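Zonis Community Meals and Skills Programme
Interim progress report to the Kalogeropoulos Trust
Submitted July 22, 2021
Prepared by Auður Arnardóttir, Programme Manager

1. Purpose of this report

This report covers the second half of the grant period and follows the format agreed with the Trust's grants officer, Michalis Andreadis. It sets out meals delivered, training, premises and spending against the conditions of the award. Matters on which we ask for a decision are in section 6.

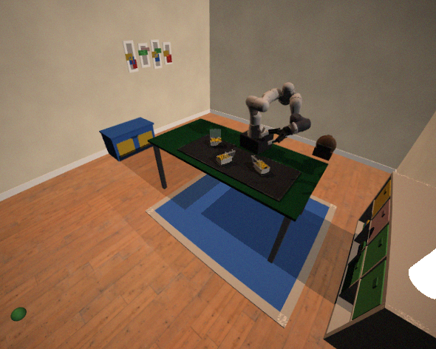
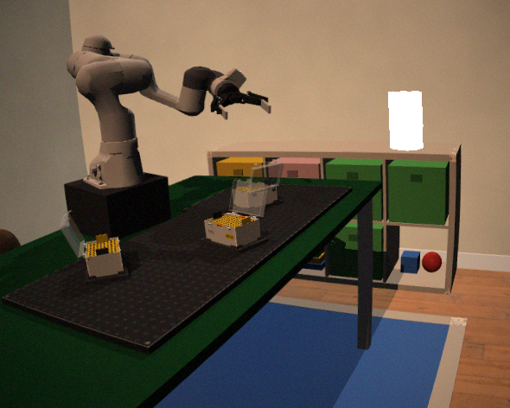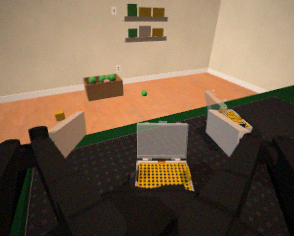
2. Meals delivered

The target for the period was 1,310 hot meals. We delivered 1,277. The shortfall of 33 falls almost wholly in the first week of June, when the Stiltanent kitchen was closed for two days after a fault in the extractor hood. Households due a delivery on those days were telephoned the evening before and offered a cold parcel. Cold parcels are not counted as meals under the terms of the award, and we have left them out of the figure above.

Demand has shifted during the period. Fewer requests now come from families with school-age children and more from people over seventy living alone. These households prefer smaller portions and an earlier delivery, and several have asked for food that can be kept and reheated the next day. The kitchen has changed its containers to suit, and the midday round now leaves half an hour sooner.

The menu was reviewed with a dietitian in the spring. Salt has been reduced in the soups and stews, and a soft-food choice is offered every day. The fish pie remains the most requested dish. The lentil bake has been withdrawn after repeated complaints about its texture – a revised recipe is being tried.

3. Training

The catering course took on 13 learners. Eleven completed it and received the food hygiene certificate. One left to take up paid work before the final assessment and one withdrew for family reasons; both have been offered a place on the next course.

Pui-shan Ho led the practical sessions throughout. Her end-of-course review recommends that knife skills be taught over two sessions, and that more time be given to stock control, which learners found the hardest part of the syllabus. We accept both points. The written paper on allergens will also be shortened, as it repeats material already tested in the kitchen.

Work placements proved harder to arrange than expected. Local cafes were cautious about taking people on while their own trade remained uncertain. Four learners completed a placement in the period and two more are due to begin after the summer.

4. Premises and equipment

The lease at Stiltanent has been renewed on the same terms. The extractor hood has been repaired and the landlord has met the cost of the parts. The labour was charged to our maintenance line.

The walk-in fridge is now the chief concern. It holds its temperature, but the door seal has been replaced twice and the engineer advises that the unit will not last another full winter. Quotations have been requested from three suppliers and one has been received so far.

Deliveries continue under the agreement with Drivero, which was extended in June. Crescencio Ortuño oversees the rounds and reports that punctuality has improved since the eastern route was split into two. Complaints about late arrival have fallen accordingly. The insulated bags bought at the start of the grant are wearing at the zips, and we have ordered 50 replacements from within the existing budget.

5. Spending

Spending on food is slightly above the profile, owing to the price of cooking oil and fresh vegetables. Spending on training is below it, as the second course starts later than first planned. Achilleas Chatzigeorgiou has reviewed the accounts for the period and raised one query, on the coding of fuel costs, which has been corrected. We expect to close the year within the total award.

6. Decisions requested

The Trust is asked to agree that the underspend on training be carried into the autumn for use on the second course.

The Trust is also asked whether the capital reserve may be used towards a replacement fridge, subject to sight of all three quotations. A reply by the end of August would allow the unit to be fitted before the colder months – the busiest part of our year.

The full table of deliveries by postcode and the learner feedback forms will follow under separate cover.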